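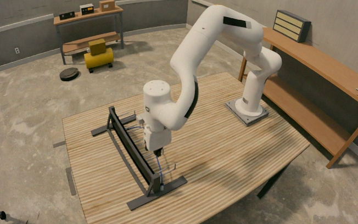
One reader wrote, after the first version of these notes went up, that if five policies come out in the same order in simulation as on the real arm, the simulator has done its job and the rest is fuss. It's a fair opening position and I held it for a while. The trouble is how easy it is to get the same order by luck, or by building the simulator until it agrees with you. What follows is the way we now check a simulated score at Cusley before anyone is allowed to quote it.

Checking a simulated score against a real arm

What you need

A rebuilt cell in the simulator of your choice (ours is made with Furard). The real cell it was rebuilt from. Several trained policies of clearly different quality, including at least one you know is bad. Our five were all trained for the Tikkanen tasks, where the arm has to bring a cable up to a frame and seat it. A log tool that stores the start state of every run; we use Drernumero, but a careful spreadsheet will do.

You also need a few spare days, and somebody who didn't build the simulator.

Step 1. Write down what the score is for

Do this first, on paper. There are three quite separate things people want from a simulated score, and they get muddled in almost every write-up I read.

The first is the success rate itself: the policy will work this often on the real arm. The second is the order: policy A is better than policy B. The third is the kind of failure: if it goes wrong, it will go wrong like so. A simulator can be decent at the second and hopeless at the other two. Decide which one you're claiming and put it at the top of the results sheet. If you change your mind later, start a new sheet.

Step 2. Freeze the simulator

Set friction, contact stiffness, gripper speed, camera pose and lighting. Save the lot with a version tag. From now on nobody touches it until the real runs are finished.

I can't stress this enough. We had a rebuild that tracked the real arm beautifully, and when I went through the change log I found the cable stiffness had been altered after each batch of real results came in. Nobody had been dishonest. Each change had a sensible note beside it. But the match was worth nothing, as the real results had been used to make it.

If you must tune, tune on one task and report on another.

Step 3. Pick the start states before running anything

We use 40 start states. They are drawn once, stored, and used for every policy in both worlds. For each one, record:

the joint angles of the arm
the position and angle of the frame on the table
where both ends of the cable lie, and a photo of the shape in between

The last item is where the method is weakest. You can put a rigid frame back to within a hair by using stops clamped to the table. You can't put a cable back. It keeps some of its last bend, and the person laying it out gets tired. We overlay a stored photo on the live camera view and nudge until the two look alike, and I wouldn't claim more for it than that.

Throw out no start states for being too hard. If the arm can't reach one in the real cell, log it as a failure in both.

Step 4. Run the real arm first

Most guides say to run the simulator first because it's cheap. I'd do it the other way about. Once people have seen the simulated scores they start judging borderline real runs in their favour, and there are always borderline runs. Was the cable seated or just resting there?

Write the success rule so that a stranger could apply it. Ours is: gripper open and clear of the bar, cable held in place, nothing moved for 5 seconds. Have someone score the videos without knowing which policy made them. Mix the policies within a session as well. If you run all of policy A in the morning and all of policy B after lunch, you're partly measuring the state of the fingertip pads.

Step 5. Run the simulator, and keep every run

All of them, including the ones where the physics blew up and the cable shot through the table. Our archive for this comparison holds 793 simulated runs, which is far more than the matched start states called for. The extra ones come from repeating each start state with different random seeds, and they were the most useful thing we did. On some start states a single policy passed or failed depending on nothing but the seed. A single run from each would have hidden this completely.

Don't quietly rerun the crashes. Count them, report them, and say whether you scored them as failures. 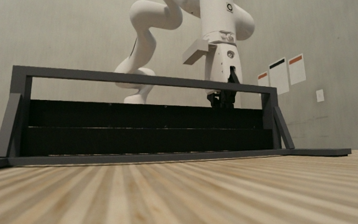 Would a better-looking render not fix most of this, asks a comment under the earlier page, given that the policies only see through cameras anyway? Possibly some of it. We tried swapping the wall and table textures for sharper ones and the scores moved a little, in both directions, with the order of the middle policies changing as they did. I don't read that as the sharper version being right. I read it as those policies being too close for our simulator to tell apart.

The bigger gap for us has been contact. Fingers coming down near the top bar of a frame is an easy thing to draw and a hard thing to get right. In the real cell a light scrape on the bar shifts the whole frame a touch, the policy sees it and corrects. In our rebuild the frame either stayed put or hopped. A policy that scrapes a lot can look fine in one world and dreadful in the other, and no amount of polish on the textures will touch it.

Step 6. Compare, slowly

Start with the pairs. For each policy and start state, set the real outcome beside the simulated one. Do this before working out any averages. Two policies can both have the same success rate in both worlds while succeeding from entirely different places, and the average will look like a triumph.

Then look at the order, and drop the bad policy when you do. Nearly any simulator can tell a hopeless policy from a working one, and including it does wonders for a correlation figure. When we took ours out, the neat line on the plot turned into a small cloud. Report it both ways.

Then put error bars on everything. With 40 real runs per policy the bars are wide, wide enough that I'd call most of our middle order a draw. If the bars overlap heavily, say "we can't separate these" and leave it there.

Step 7. Watch the failures side by side

This is dull and people skip it. Take every start state where both worlds failed and play the two videos together. Sort them into same failure, different failure, can't tell. Use two people and keep their sheets apart until the end.

Our result was poor. The simulator agreed that a run failed far more often than it agreed why. Real failures were mostly the cable slipping in the grip on the way to the frame. Simulated ones were mostly the fingers arriving in the wrong spot. So for us, using simulated failures to decide what training data to collect next would send us after the wrong problem.

Step 8. Write the claim

Go back to the sheet from step 1. Ours now reads: frozen Furard build, Tikkanen tasks only, can tell a clearly better policy from a clearly worse one, not to be used for success rates or for choosing training data. It's a small claim. It did survive a second round of real runs in November, with the frame moved to a different part of the table, though one of the middle policies swapped places again.

Common faults

Real and simulated scores agree almost perfectly. Check the change log for tuning after the fact, then check whether the same person scored both.

Simulated scores all higher than real. Usual, and fairly harmless if you only care about order. Look at the grip friction first.

Simulated scores all lower. Look at the camera pose. A small tilt did it for us.

Order changes when you change the seed. You don't have enough runs, or the policies really are level. More seeds will tell you which as far as the simulator goes. For the real arm there's only more runs.

The start state files for both worlds are stored with the Drernumero logs, along with the crashed runs. If you repeat the comparison on your own cell, please keep the cable photos too, as we lost the first batch of ours and had to lay them all out again.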